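Liltstead Refurbished Tower, with Blue Slide-Out Drive Caddies

Home > Desktops > Refurbished towers > Liltstead

In stock. Collection from the Triltow shop or delivery by courier.

We have always had a soft spot for a proper desktop tower, the sort you can open on the kitchen table with a cup of tea at your elbow and plenty of room to get your hands in. The Liltstead is our name for the ones we put together from good office machines, and it has become the computer we sell most often to people who want something they can look after themselves for years (and who don't much care whether it glows in the dark).

What people like best, going by the letters and emails, is the way the hard drive is held. It sits in a blue plastic caddy with rails down the sides and a handle tab, and the caddy slides into a metal cage inside the case. There are no screws to hold the drive in and so none to drop down behind the motherboard, where they always seem to want to go. If you have only ever known the older kind, with four tiny screws and a torch between your teeth, you are in for a pleasant surprise!

What you get

Tower, cleaned inside and out, with side panel
One 3.5-inch hard drive, 1000 GB, wiped and tested, fitted in its caddy
One spare blue caddy, empty, for a second drive
Power lead
Printed card with the steps for changing a drive
Guarantee for 10 months from the day you receive it

Keyboard, mouse and monitor are not included, but have a look at the Whitfield bundles if you are starting from nothing, as they work out cheaper than buying the bits one by one.

Changing or adding a drive

Shut the computer down, switch off at the wall and pull the power lead out. Press the power button once afterwards to let go of any charge that's left, then lay the tower on its side on a towel or an old blanket. Take the side panel off and touch the bare metal of the case before you reach in.

Unplug the two leads from the drive, holding them by the plugs and never by the wires. Squeeze the caddy and draw it out steadily. It can be a bit stiff the first time, and a little wiggle does no harm, but please don't lever at it with a screwdriver — the plastic is tough enough for fingers and not really meant for anything else. Once it is out, bend one rail gently away and the drive will lift free.

Putting the new one in is the same thing backwards. Make sure the small pegs on the rails have found the holes in the sides of the drive, hold it by its edges so that your fingers stay off the circuit board, and slide the caddy home until it clicks. Then the leads go back on. They only fit one way round, so if one is fighting you, turn it over and try again.

Do tuck the cables back out of the way before the panel goes on. A loose cable across the cage is the usual cause when somebody rings to say their caddy won't go in.

Will my own drive fit?

Any ordinary 3.5-inch drive will. The smaller 2.5-inch drives need the Niltow adaptor tray, which we keep in the shop and will happily put in the same box as your tower if you mention it when ordering. We have packed more than 400 of those trays now, and they are simple little things that sit in the blue caddy just as a full-sized drive would.

Spare caddies

Sold singly. They do get lost in house moves, and we would sooner sell you one than see a drive propped up on a bit of folded card. Please check the shape of the handle tab against the drawing on your printed card before you order, as the Liltstead had a slightly longer one until February and the two don't swap over.

Questions about any of this can go to Phyllis Wragg at the shop, by phone or email, and she will usually get back to you the same day.

Page last updated 11/14/18

Customer comments
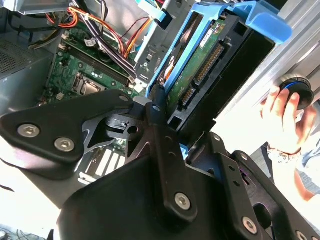
Paloma Pettigrew: Mine came on the day you said it would and I've since put a second drive in the spare caddy, which took me less time than finding the towel. Could you tell me whether the Niltow tray comes with its own screws, or do I need to order those as well?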